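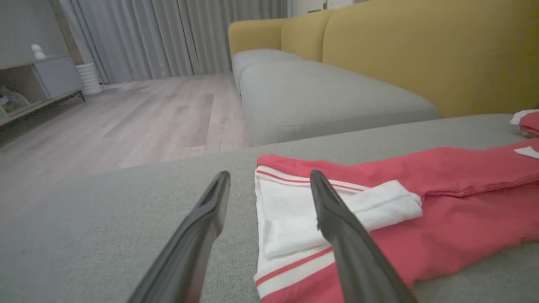

Lounge sofa, red and white item on gray seat cushion. See item 4.

SKALTUVAU HOUSE - SHARED LOUNGE WALK-THROUGH
Date: December 3, 2022
Checked by: Loan Vũ
Copy to: Volker Stüber

1. Exit door and hallway
OK. Opens all the way, closes on its own.

2. Smoke alarm
OK. Tested, loud. Battery changed October.

3. Space heater (Katenent)
FIX. Too close to curtain again, moved it out. Cord fine, plug fine. Needs tape on the floor so people know where it goes.

4. Sofa, seat cushions
COMMENT. Clothing left on seat. Red w/ white, striped trim, track pants maybe? Didnt unfold it. Please nobody put it on the heater. Goes to lost and found, shelf 2, if not claimed by tonight. Fabric OK where I could see, no rips or burns. Did not lift the cushion, do next time.

5. Sofa, legs and frame
OK. Slight wobble at back, tightened 2 screws. Diễm has the right hex key if it comes loose agian.

6. Floor and rug
FIX. Rug corner curling by the bookcase, trip hazard. Grip pads ordered, pack of 14. Flipped the corner under for now, not great.

7. Outlets, power strips
OK. One strip behind TV dusty, wiped. No daisy chains this time, thanks.

8. Window latches
Left one OK. Right one stiff, oil it. Xuân to do.

9. Lighting
OK. Floor lamp bulb was out, replaced.

Still open: 3, 4, 6, 8
Recheck: Piret Strazds, before the heater gets used overnight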